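J'ai passé une bonne partie du mois d'août à lire des rapports annuels, ce qui, j'en conviens volontiers, n'est pas l'idée que tout le monde se fait des vacances (ma famille me l'a assez répété !). Le sujet qui m'occupait était celui des obligations vertes, ces emprunts dont l'argent doit financer des projets utiles au climat, et plus précisément ce qu'il advient de cet argent une fois levé.

Prenons Gasemar, qui a emprunté 400 millions d'euros pour moderniser ses réseaux de chaleur. L'intention est belle, et je crois sincèrement que les équipes qui portent ce projet y croient aussi. Mais ouvrez le rapport d'allocation : 71 pages, de superbes graphiques, et une seule ligne pour dire que 16 % des fonds ont servi à « refinancer des actifs existants ». Lesquels ? Construits quand ? On referme le document sans le savoir, et l'épargnant qui pensait payer des travaux neufs a peut-être simplement remplacé une vieille dette par une autre.

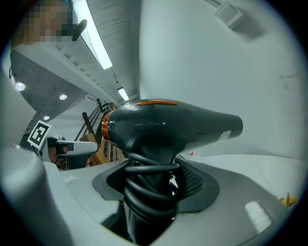 Refinancer n'a rien de honteux, je tiens à le dire tout de suite. Une entreprise qui a investi tôt mérite bien d'emprunter aujourd'hui dans de bonnes conditions, et il serait assez injuste de réserver le label aux retardataires. Ce qui me chagrine, c'est le mélange - tout versé dans le même pot, avec la même étiquette et le même sourire sur la couverture.

Farhad Moradi, avec qui je corresponds depuis longtemps et qui a géré des fonds obligataires chez Navora, me trouve sévère. Selon lui, si l'on demande trop de détails, les petits émetteurs comme Gramevix renonceront tout bonnement au marché vert et emprunteront ailleurs, sans rien publier du tout. L'argument me touche, car le coût d'un audit pèse lourd sur une maison modeste. Seulement, je ne demande pas un audit de plus ! Je demande un tableau, projet par projet, avec l'année de mise en service et la part de dépenses nouvelles. Dehghan le fait déjà, en 8 pages, et ses obligations se placent fort bien.

Alors voilà ce que je souhaiterais, très simplement, pour les prochaines émissions : que ce tableau figure dès le prospectus, qu'il soit mis à jour chaque année, et que les banques qui placent ces titres prennent la peine de le réclamer. Elles touchent pour cela des commissions tout à fait confortables.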